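## 3. Colocación del equipo y primer encendido

El deshumidificador Birero se entrega con el depósito montado y la manguera aparte. Antes de enchufarlo, déjelo en posición vertical durante 2 horas. Si ha viajado tumbado, espere 7.

### 3.1 Elegir el sitio

1. Coloque el equipo sobre un suelo firme y nivelado. No lo ponga encima de una alfombra gruesa.
2. Deje 300 mm libres por detrás y por los lados. La parte superior debe quedar despejada.
3. Aléjelo de radiadores, estufas y cortinas.
4. Cierre puertas y ventanas de la habitación. Se puede seguir usando con normalidad mientras el equipo funciona.

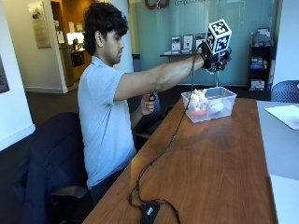
*Fig. 4. Puesto de trabajo con mesa larga de madera.*

> **Nota.** En talleres y salas de estudio, no coloque el equipo debajo de la mesa: el aire seco debe circular por toda la sala.

### 3.2 Conectar el desagüe

Puede vaciar el depósito a mano o usar la manguera Hollero incluida. Para el desagüe continuo:

1. Apague el equipo y desenchúfelo.
2. Retire el tapón de goma trasero y guárdelo. Lo necesitará si vuelve a usar el depósito.
3. Enrosque la manguera a mano, sin herramientas.
4. Lleve el otro extremo a un sumidero situado más bajo que la salida — si la manguera sube en algún tramo, el agua retrocede.

**Precaución:** no utilice alargadores ni regletas. Enchufe el equipo directamente a una toma con tierra.

### 3.3 Ajustar la humedad

1. Pulse el botón de encendido. El piloto verde parpadea durante el arranque y después queda fijo.
2. Gire el mando hasta la posición media. Es la recomendada para la mayoría de las viviendas. 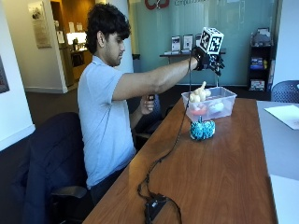
3. Mantenga ese ajuste el primer día antes de cambiarlo. Las paredes y los muebles ceden humedad despacio y la lectura inicial suele ser alta.
4. Si la habitación sigue húmeda, suba una posición y vuelva a esperar.

El compresor se para y arranca solo. No es una avería.

### 3.4 Filtro

Aspire el filtro Choo cada 2 semanas y cámbielo a las 3000 horas de uso, o antes si presenta roturas. El aviso «F» se borra manteniendo pulsado el botón Gendar hasta oír un pitido.

**Precaución:** no ponga en marcha el equipo sin filtro.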